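Carrot cell back up after a fortnight of fiddling

If you walked past our unit at Tunstall any time in April you'll have heard the swearing, so I thought I'd better write up what went on. The short version is that the carrot cell is running again, the grip is better than it was, and I now know more than I ever wanted to about what carrot juice does to a printed finger.

For anyone who hasn't been following, the cell is the one we call Marness, after the place we did the first trial. It's one arm with a two-finger gripper, and its job is to hold root veg while they're trimmed and scraped, then hand them on. It lives at the back of the prep room next to the sink, and we've been running it on small orders for Pallby, who make soups and those little tubs of batons you get at railway stations. They're very patient people. They needed to be!

The trouble started with carrots twisting. It would pick one up fine, lift it fine, and then as soon as there was any sideways push the carrot would turn a few degrees in the grip. That doesn't sound like much, but the scraping depends on the carrot staying where it was put, so you'd get one side done twice and the other side barely touched. I blamed the carrots first (they'd come from a new grower and were a bit fatter at the top), then I blamed the grip force, and I spent most of a morning turning that up in small steps. All that got me was marks on the carrots.

What I should have done was take the fingers off and look at them, which I did in the end, at twenty to six, when everybody sensible had gone home. The grooves on the old contact pads were packed solid. Carrot dries into a sort of orange varnish if you leave it, and ours had been left. You could run a thumbnail down the pad and feel hardly any ridge at all. The pads were also worn at the bottom corner on one side, so even clean they weren't meeting the carrot evenly.

So, new pads. Zollstead do our printing, and they turned a fresh set round quickly once I'd sent them the drawing, and then again once I'd sent them the right drawing. Sorry about that. While we were at it I asked for the fingers to be redone too, as the old pair had a hairline crack by one of the bolt holes and I didn't fancy finding out how long it would last.
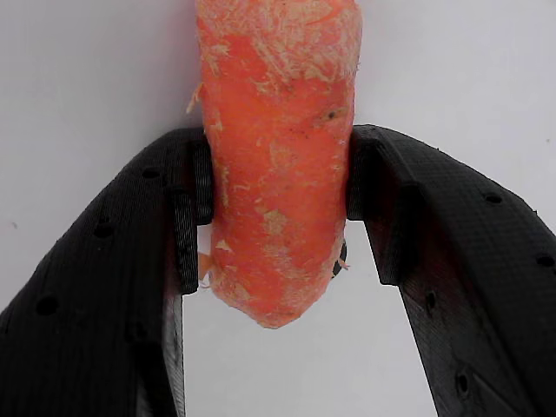

Fitting them took me longer than I'd like to admit. The fingers themselves just bolt on, but getting the two pads to close dead level with each other is a fiddle. I do it now with a bit of smooth dowel instead of a carrot, because a dowel is the same width all the way along and doesn't go soft while you're thinking. Close the gripper gently on the dowel, look for daylight down each side of the pad, slacken the bolts on whichever finger is proud, nudge, tighten, try again. I had it right on the third go. Then I did the bolts up properly, checked, and found I'd pulled one side out again, so call it the fourth.

A tip if you've got anything similar: nip both bolts up a little at a time, swapping between them, the way you would with a car wheel. I knew that. I've changed plenty of wheels. Somehow it went straight out of my head.

Once the pads were level I put the grip force back to where it had been before I started meddling, and then took it down a touch more. It holds at the lower setting without any bother. The twisting has gone on everything except the really skinny ones, and those we were sorting out by hand anyway. I ran 800 carrots through over the next couple of shifts before I was prepared to tell Pallby we were back, and the only ones it let go of were two that snapped, and I'm not having that counted against it.

There was one more wobble along the way. The day after the new pads went on, the arm started stopping at the top of its lift with a force warning. I had the covers half off before I noticed that the cable to the gripper had been tied back too tight when I'd refitted everything, so at full stretch it was tugging on the wrist. One cable tie snipped, a bit more slack left in, a new tie put on further down, and that was that. If you ever get a fault straight after you've had something apart, look at the thing you've just had apart. I say this mostly for my own benefit, as I'll be reading it back in six months when I've forgotten.

The bigger change is to how we look after it. We used to hose the gripper down at the end of the day with everything else and leave it. Hosing gets the big bits off, but the fine stringy shreds stay down in the grooves, and by the next morning they've set. The new routine is a soft brush and warm water at each break, working along the grooves and not across them, and then a proper clean at close of play with the pads taken off and left to soak. It adds about 20 minutes to the day in all. I did grumble at that when I worked it out, but it's a good deal less than I spent stood there with a thumbnail and a torch.

We're also keeping a spare set of pads on the shelf, so one can soak while the other's in use, and I've put a pencil mark on the back of each so I know which is left and which is right. They look the same but they wear differently, and swapping them over seems to bring the twisting back a little. I haven't worked out why. If anyone at another site has, I'd love to hear it.

A few people have asked about the fingers being printed at all, and whether we'd be better off with metal. Possibly! We talked it over when the cell went in and decided we'd rather have something we could change cheaply while we were still learning what shape we wanted, and we've altered the curve more than once now, so I'm glad we did. The printed surface does hold on to muck more than a smooth one would, no getting round that. Zollstead have suggested a coating that might help, and they're sending over a sample finger to try. I'll run it alongside an ordinary one if I can work out a fair way of doing it with both on the same gripper, and if I can't I'll just do a week of each.

Next on the list is parsnips. Pallby want them for the autumn soups and the cell has never held one. They taper a lot more than carrots, so I expect the pads will only touch along part of their length, and I may end up asking for a set with a slight angle on them. I've bought a bag from the shop on the corner to practise with and put them in the fridge in the office, so please don't take them home.

The cell is taking orders again at the normal rate, mornings only until I'm happy with the new cleaning routine, then back to full days. If you want to come and see it going, the best time is just after ten, when the first crates are through and the floor's been swept. Bring shoes you don't mind getting orange.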